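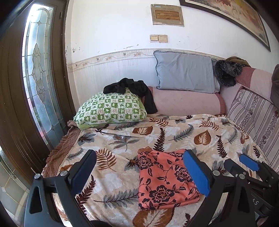 2020-06-22
Derau project, cloth handling. Entry by Yee-man Lam; to be read by Trí Tăng and Sang Lã before the next session.

Purpose: to establish whether demonstrations recorded with the hand-held gripper in furnished homes improve the choice of grasp point on folded cloth. The policy trained on bench data alone remains the baseline.

Method: the operator approaches with the jaws open, one on either side of the folded piece, and closes only when both pads are level with it. Patterned cloth on a patterned blanket is retained in the set – the edge detector performs worst on this pairing. The training set now stands at 3,000 demonstrations.

Result: of 19 held-out trials, the baseline failed in three and the new policy in two. The difference is too small to report. Both failures of the new policy were early closures, with the upper layer taken and the lower left behind.

Action: Sơn Nông to relabel the closure times. Held-out trials to be repeated with the Grarkby weights – settings unchanged.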